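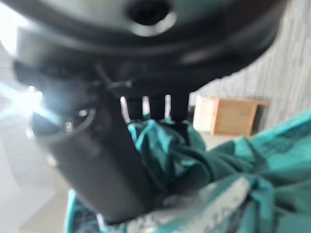 Budgeting for a two-arm unit to pick up clothing in guest bedrooms
Posted by Residence Services Office, July 2020

Our office manages furnished guest housing for visiting staff, with 48 bedrooms in two buildings. The management has asked for a written plan, due at the end of August, on whether to purchase or lease a mobile two-arm robot for light work in the rooms. The first task under review is limited: clothing left on a made bed is to be picked up and placed in a bag. Changing the bed linen would remain with the present staff.

Two suppliers have been approached. Warkus offers a purchase with five-fingered hands on both arms. Bendell offers a lease of the same general type, with the choice of hands left open until the order is signed. Neither quotation lists spare parts, training or room preparation as separate items. We would be grateful for advice on the following points. Which costs are commonly left out of a first budget? Should we insist on a trial in our own rooms before signing? Is it reasonable to plan for one unit to serve both buildings, which are joined by a covered walkway?

Ottmar Gerlach
The items most often left out are hands, cables and staff time. I would advise that hands be entered on their own line with a stated replacement period. They are the part in constant contact with cloth and furniture, and a supplier will seldom treat wear on the fingers as a warranty matter. Ask each firm for the price of a single finger as well as that of a complete hand. In our own case, the first supplier would sell only the complete hand, and this changed the comparison considerably.
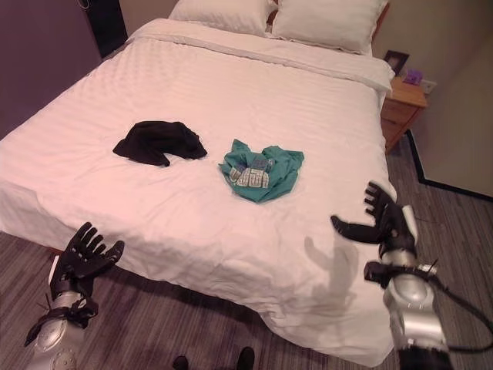 A trial in your own rooms should be a condition of the order. The bed is a wide, soft surface, and the reach from the foot or the side must be tested with your bedding in place, including any duvet that hangs over the edge. Dark garments and light garments should both be included, as should printed ones. Please agree in writing, before the trial begins, on what is to be considered a completed pick. We recorded 305 attempts over our trial period and then spent a further week in disagreement with the supplier over which of them should be accepted.

I would also ask for the following in the quotation:
Price of spare hands, and delivery time for each
Replacement of wrist brackets and outside cables
Training for at least two members of staff
Fee for each service visit, with travel shown separately
Terms for ending the lease early

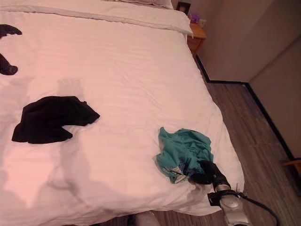 Touching a teal garment near the side of the bed.

With regard to one unit for two buildings, the walkway itself is rarely the difficulty. Door sills, charging points and the time lost in moving between rooms should be measured first. Our unit required 73 minutes of charging at midday, and the room schedule had to be rewritten to allow for it. If your checkouts fall mainly in the morning, a single unit may not be sufficient.

Wenel Housing Desk
We leased. Get the lease. Insurance was extra and so was the storage cabinet. I do not have the exact amounts at hand.

Polák Facilities Group
I agree with the first reply regarding the trial, but would differ on the order of the work. A survey of the rooms should be completed before any supplier is invited. Our survey covered 156 rooms and showed that the space between the bed and the wall varied more than the floor plans suggested. In a number of rooms, the nightstand had to be moved before a machine could approach the head of the bed. The cost of moving furniture was charged to the building budget, and we would recommend settling that question with your finance department before the plan is submitted.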